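Flidurer Two-Arm Packing Bench
Verstraete Workplace Equipment > Benches and Stations
Last updated 2024-08-13

Hi, I'm Finbarr Cronin, and I look after the bench range here at Verstraete. I used to pack mixed orders for a living, so this is the page I care about most!

The Flidurer is a tabletop station with two arms that face each other over a shared work area. It picks up small mixed goods, the odd-shaped stuff that never suited our conveyor line (produce, stationery, little packets), and sorts them for whoever is packing. Each arm has its own wrist camera and a two-finger gripper, and both bolt to one aluminum rail at the front.

We put the first one into our Metdale packing room in June. Before that, a packer there reached across the bench some 315 times a shift, and I can tell you my shoulder remembers it. Now the arms do the reaching and the crew does the checking, the wrapping and the arguing about what counts as a bruised avocado. Shifts are the same length and we kept all 17 people, but three of them have moved over to running the benches, and they set their own pick order now.
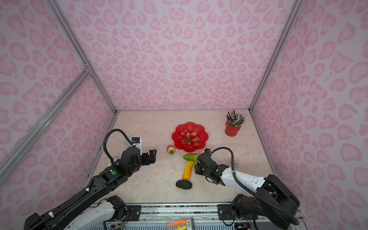 Soft fruit still takes patience. I'd plan on six days of practice with your own goods before you let it near a real order, and start at the slow speed, please! A few of our crew didn't love it the first week either. The wrist cables need a look at the start of each shift, too.

What comes with it: both arms, front rail with brackets, wrist cameras, and the Drernine control software. Table not included.

Lead time is 6 weeks. Call and ask for me if you'd like to come see ours running.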